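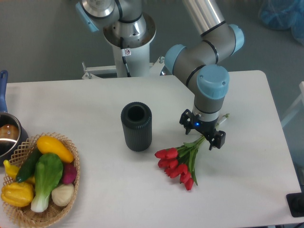

*White tabletop, gray floor and an arm with light blue joint caps.*

## The Flultham library extension opens in July

We finally have an opening month! The new wing at Flultham gets its first readers in July, and if you've only seen the building from the bus stop, you're in for a treat. The old reading room always felt a bit like a waiting room (sorry, reading room), and now it runs straight through into a long, bright hall with windows on both sides.

There are 900 new titles on order, with a big chunk going to cookbooks, local history and graphic novels, which you asked for again and again in the spring survey. The Koskela collection of old river maps is coming out of storage too. I got to leaf through a few of them last week and lost a whole lunch hour to one showing the Ivitz ferry landing, long before the bridge went in. Gorgeous things, all hand colored.

Two quiet study rooms can be booked online, for up to 2 hours at a time. Bring your library card and your own headphones.

Parking stays on Lanine Street for now, and the side entrance is the one with the ramp. The book drop is moving there as well, so please don't leave returns on the front steps! Holds placed before the move will be kept for you at the main desk.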